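Small Toys, Green Tin: Sorting the Guest Room Collection
Gallery, September 2023

The Lūse Home Storage Program assists families in keeping children's belongings in good order in rooms that serve more than one purpose. Many of the homes enrolled in the program have no separate playroom. Toys are kept in bedrooms, on shelving shared with books and groceries, and in whatever containers the household already owns.

This gallery presents one such collection, sorted under the guidance of program coordinator Vaida Rimkutė. The family asked for help with its smallest toys only. Larger plush toys and boxed games were outside the scope of the visit and remain in their usual places. The container selected for the purpose was a cookie tin already in the home.

Readers wishing to follow the same method will find it set out in Household Leaflet 27, which is available on request from the program office.
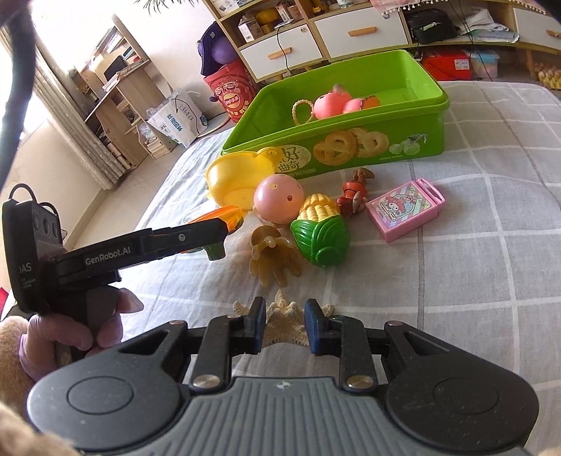
Small toys on the plaid bedspread, with the pink pig squeeze toy in the tin. The toy corn cob, the yellow scoop and the pink ball with holes lie outside it.

The program recommends sorting on a flat, covered surface at a height that is comfortable for both adults and children. A cloth with a light background is preferred, as small pieces are easily overlooked on a dark or heavily figured one. All items should be taken out before any are put away. Families are often surprised by what has collected at the bottom of a container, and this first step should not be hurried.

Toys made of soft rubber require some additional care. They attract dust and lint, and certain types may mark or stick to painted surfaces if left in contact with them for long periods. Our adviser on materials, Aušra Grīnberga, suggests wiping each one with a damp cloth and allowing it to dry fully before it is stored. Soap should be used sparingly. Rubber toys should be kept away from radiators and direct sun.

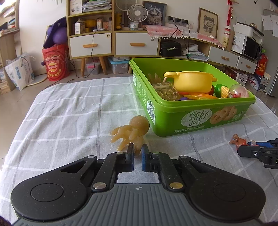

Hard toys, such as play cookware and capsule balls, may be placed in the tin first, with softer items laid over or between them. A capsule that holds a figure should be closed before storage. String, cord and loops of beads are best kept in a small bag of their own, out of reach of very young children. Any toy found to be cracked should be set aside for an adult to inspect.

The question of lids is raised at nearly every session. Where a tin is used daily, the program advises leaving the lid off and storing it flat beneath the container. Children return toys more readily to an open box. The lid may be replaced when the family travels or when the tin is moved to a higher shelf.
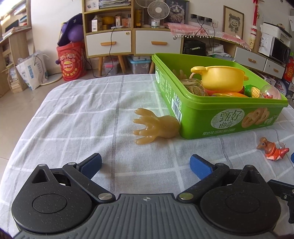 The green tin with its lid removed, holding the toy pot, the corn cob and other pieces. A translucent rubber hand rests against the front corner.

The program thanks the family for opening its home to our staff. Thanks are also extended to Piret Sproģis, who prepared the written guidance, and to Lindsay Prendergast, who edited this page.

The next series of home visits will begin in January. Each visit lasts 2 hours and is limited to one room. Requests may be addressed to Aigars Pärn at the program office, extension 3224. Applicants are asked to state which room is to be sorted and the ages of any children in the home.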